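Gandumel Staff Forum – Workplace Changes
Topic: Small parts store, move to automated picking

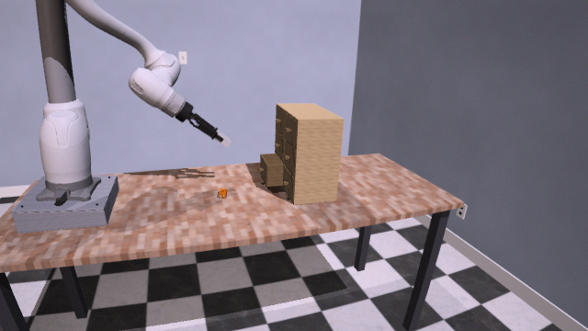
Posted by: R_Mahmoudi
The small parts store at the Ledesma site will move to automated picking in two stages. The first covers the day shift only. Staff at present employed as pickers will keep their grade and hours, and will be offered training as cell attendants. The work is that of a single arm serving a drawer cabinet, with one drawer open at a time and the part set down on the table within reach of the gripper. Written comments are invited in this thread.
Rostam Mahmoudi, Stores and Logistics

Posted by: bench_four
I should be grateful for clarification of the word "attendant". The store holds 229 part lines. If a person must still refill every drawer, the walking is removed but the lifting remains.

Posted by: Kimo_line_rep
I do not share that view. At Kimo the refilling was passed to the goods-in team, and the former pickers now deal with stock errors and returns. Most of them regard it as better work.

Posted by: bench_four
Goods-in at Ledesma has 2 people. They were not consulted in March, and they cannot take on refilling within their present hours.

Posted by: t.fimix
The Fimix training course lasts 30 hours. Will it be held in paid time? The notice does not say.

Posted by: R_Mahmoudi
The training will be held in paid time. The point concerning goods-in is accepted, and the duties will be discussed with that team before the second stage is approved.

Posted by: Kimo_line_rep
May I ask that the discussion also cover breaks. Our pickers used to set their own pace – an attendant has to stop when the cell stops, and this caused complaints.

Posted by: bench_four
I support that request, although my objection to the first stage stands.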